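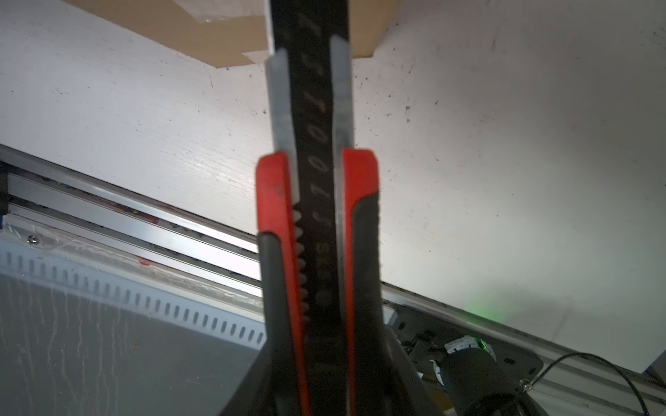 5.3 Field Observations: The Wavimstead Open Day

The laboratory results in Section 4 were collected under favorable conditions, meaning that the people watching were paid to be patient. In February the Darnavus laboratory at Wavimstead held its annual open day, and we agreed to run the carton task from 9 in the morning until the building closed. Over that period 70 visitors signed the sheet at the door. We treat what follows as observation and make no statistical claims from it.

The task was unchanged from the earlier experiments. Two arms bring a taped carton into position and steady it, a utility knife is picked up by its handle, and the tape is to be cut along the seam. The Gradix controller ran with the parameters given in Table 3, except that the time limit for an attempt was raised to 300 seconds. This was generous to the controller and, as we learned, hard on small children.

Visitors were told the goal in one sentence and then left to watch. Their interest did not follow the phases we had considered interesting. Our planner spends most of its effort deciding which arm should brace the carton and from which side, a problem that takes up the whole of Section 3. The visitors took this stage to be a fault. Several asked whether the machine had been switched off, and one offered to push the box for us. Closing a gripper on the knife handle, which we regard as solved and describe in a footnote, drew applause.

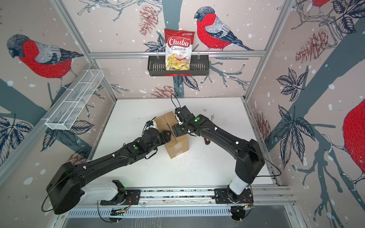 We had also prepared a short talk on contact estimation. It was given once, to an audience that thinned steadily, and was replaced before noon by an invitation to guess what the arms would do next. The guesses proved more useful than the talk. Visitors tended to expect both grippers to arrive together, and they read any delay in the second arm as hesitation – a fair reading, given that the second arm was waiting for a confidence value to settle. Thitima Rungrueang, who kept the written log, began marking the points at which people leaned in or wandered off. Those marks line up closely with the planner's state changes and are included in the supplementary material.

A retired packer from the Qureshi warehouse stayed longer than anyone and told us that the brace was sound but that no one in the trade would wait for it. We have no measurement that contradicts him. Reducing the pause between first and second contact is now the first item in Section 6, where it displaced something more elegant.

Figure 5. Bimanual brace on a cardboard carton, with one gripper on each side of the box. 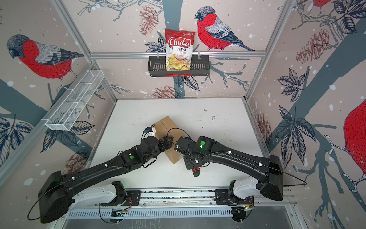

Why does the second arm wait before making contact?

It waits until the position estimate from the first contact has settled, so that the two arms do not push the carton toward different targets. The waiting threshold was tuned in the laboratory and was left alone for the open day.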